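Home Field, Small Field: Does a Home Crowd Matter in Youth Soccer?
Project report, sports statistics elective
Team: Nele Kasten, Efthymia Zacharopoulos
Advisor: Hannelore Görtz

Why I picked this

I've played left back for four seasons and I've heard every coach I ever had say "protect our home field." I wanted to know if that means anything at our level, where the home crowd is mostly parents in folding chairs and one very loud grandfather. There's plenty written about home advantage in the pros. For under-16 teams I could hardly find a thing, so Efthymia and I decided to dig through old results ourselves.

What we had to work with

The Kultari Youth League keeps its results on an old website, one page per match. We copied 516 matches into a spreadsheet by hand (never again!) and then threw out the ones we couldn't use. Some had been moved to a neutral field, some were forfeits, and a bunch had no halftime score. That left us with 382. Efthymia typed and I read the scores out loud, and then we swapped when my voice gave out.

Edmund Rutkowska, who schedules the referees, also let us look at his old paper match cards. They helped a lot with the missing kickoff times. His handwriting did not help.
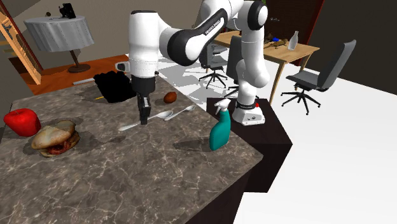 How we did it

For every match we wrote down the home score, the away score, the halftime score and how far the away team had to travel. Travel was my idea and it was a pain. We ended up sorting the trips into short, medium and long and leaving it there, because a few of the clubs share fields and the addresses on the website are out of date.

A draw counted as half a win for each side. Ms. Görtz asked us why, and I didn't have a great answer at first – I'd just seen it done that way. We ran it again with the draws left out and the picture was pretty much the same, so we kept it.

We also went to watch Sonex play Godoy in April, mostly so we'd have at least one match in the project that we'd seen with our own eyes. Godoy won on the road with a header from a corner in the second half, which was a great goal and did nothing for our theory. 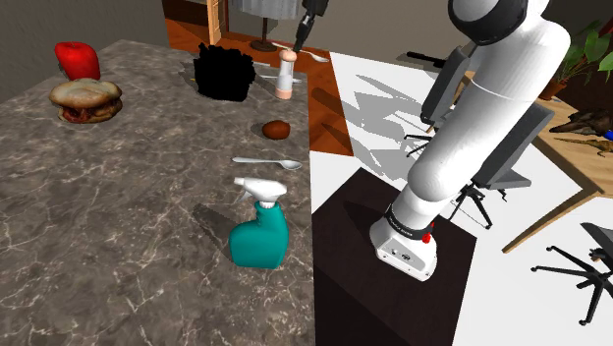 Spray bottle, spoon and sandwich on the counter.

What we found

Home teams did do better overall, but the gap was smaller than I expected. It was clearest in matches where the visitors had a long trip, and most of it showed up before halftime. After the break things evened out. My guess is stiff legs from the car, and Efthymia thinks it's late arrivals and rushed warmups. We can't tell those apart with what we have.

The oldest age group, which I figured would have the biggest crowds, showed almost no home advantage at all. I still don't know what to do with that one.
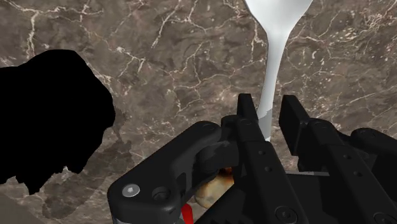 Brown marble with white veins.

What I'd change

I'd ask for crowd sizes. We never had any, so the "crowd" part of our title is kind of a stretch, and Ms. Görtz told us so in the margin of our first draft. I'd also stick to fewer seasons and check them better. We found 15 typos when we went back over the sheet, and I'm sure there are more.

Thanks to Elfriede Heitmann for explaining the league's tiebreaker rules to me twice.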